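Minutes of the Recycling and Waste Meeting, Grirndale House, September
Start: 6 pm, in the ground floor meeting room
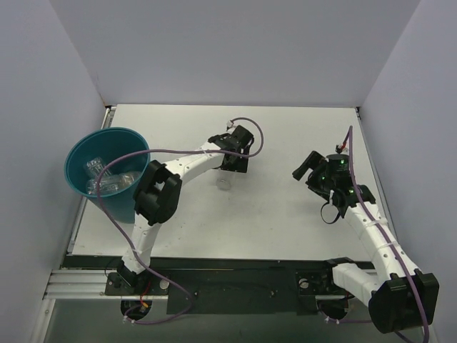

1. Minutes of the last meeting
The minutes were read and accepted with one correction: the old price for bin liners was written wrongly under item 4.

2. Plastic bottles
The meeting discussed where clear plastic bottles should go. It was agreed that they go into the round teal bin with the open top, and no longer into the mixed bin in the corridor. One member asked if the bottles must be crushed first. Both ways are accepted, but the caps should be put on again.
A wish for a lid was discussed. The majority preferred to keep the bin open, so that everyone can see what is inside.

3. Collection
Stullex informed us by letter that they will now collect every 2 weeks. The next bags must be at the back gate before 7 in the morning. The question of who keeps the gate key in the holidays was moved to the next meeting.

4. Costs
The invoice from Rirnis for liners and labels is 182 pounds. It was approved. The labels arrived in the wrong size and will be sent back. The sum of 26 pounds for postage will be asked back from Rirnis.

5. Other matters
The Salinas room smells of old juice. Residents are asked to empty their bottles in the sink before they bring them down.
The notice by the lift needs new text. A draft will be sent round before the next meeting.

End of the meeting: 7.15 pm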